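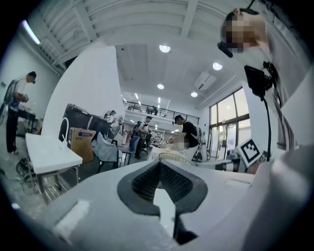 Equipment plan, second progress report to Ornside

We're three months into the Prerkell project and the equipment side is moving faster than I dared hope! The hand-held grippers are in daily use, with several people working at separate tables in the hall, and the time we lost in April to sharing kit has mostly gone.

Spending so far

Of the 65 finger pads in the order, 23 have arrived from Badosus and the rest are promised in two batches. We set aside £3000 for pads, cables and spare marker plates, and I'd like to keep that line as it stands. Headset microphones came in under the quote — a nice surprise — so the difference has gone towards backpacks.

What we'd like to buy next

Three more grippers, please, and one fixed arm from Bisht for the trials at the end of the project. The arm has the longest lead time of anything on the list, and the quote lapses at the end of next month. We've also asked for a price on cable trunking and a second set of work tables.

Could you let us know about the arm first? The grippers can wait for the next payment.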